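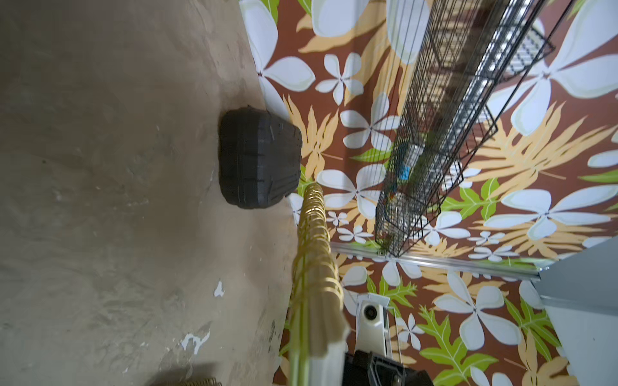 The waiting time between a referral and a first appointment was still too long, one partner wrote in reply to our May update, and families who come to us after a relative has been charged with an extremism offense cannot be asked to sit on a list. We agree with the point. It has shaped most of what we did in the second half of the grant period, and it is the first matter covered in this report.

Report to the Valtis Fund
Family Support and Court Information Project, Furnier office
Wed 25 September

1. Referrals and waiting time

The project gives practical help to the families of people charged with or convicted of terrorism-related offenses. Most referrals come from defense lawyers, and a smaller share from schools and places of worship. In the first half of the year all new families were seen at the Furnier office on fixed days. We have dropped the fixed days. A family can now be seen at Furnier or at the Szczepańska Street rooms, and a first call is made by phone before any visit is booked. Families who live far from both can have the first appointment by video.

The wait for a first appointment is now up to 90 minutes for urgent cases, meaning those where an arrest has been reported in the press and reporters are at the home. Other cases are booked in the ordinary way. We have not yet met the target for these and will report on it again at year end.

2. Court information

The court guide was rewritten. It explains what happens at a first hearing, what a guilty plea means for sentencing, how sealed filings work and why a case can stay out of public view for months. The old version assumed the reader knew the difference between a complaint and an indictment. Several lawyers told us their clients' parents did not. We printed 1362 copies. Of these, 275 are held back for the offices and the rest have gone to law firms and court help desks.

Translations are behind schedule. Two are finished – the others are with the reviewers, who asked for changes to the section on prison visits across a border. Transfer rules differ from case to case, and the reviewers felt our wording promised too much. We have taken that passage out until it is corrected.
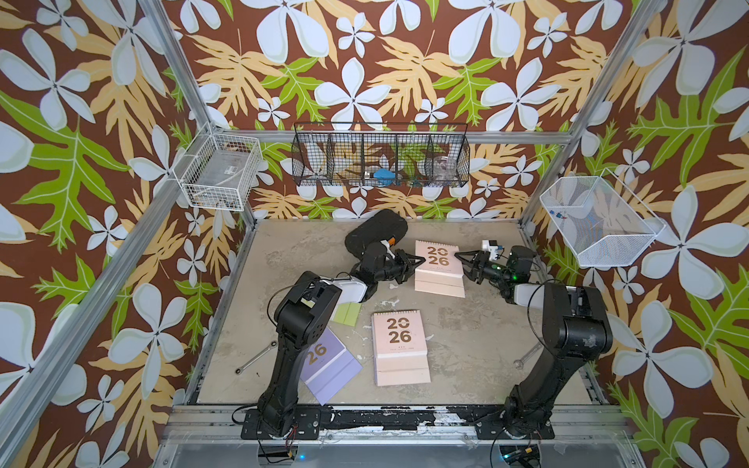 3. Case records

Nangate, the new records system, replaced the spreadsheets this summer. Staff at both sites now work from the same notes, with access limited to the assigned worker and a supervisor. The move took longer than planned. Some older files had no consent form attached, and we closed those to viewing until the family could be reached.

No information is passed to law enforcement from these records except where the law requires it. The consent form now says this on its first page.

4. Spending

Spending is within the approved budget. Printing came in under the estimate and translation over it. We ask the Fund to approve moving the unspent printing money to translation. No other changes are requested.

5. Next period

Work planned for the next period:
Finish the remaining translations and send them out.
Restore the cross-border visits section after legal review.
Set a fixed waiting target for non-urgent cases.
Train new phone staff on handling press inquiries.

The final accounts will follow separately.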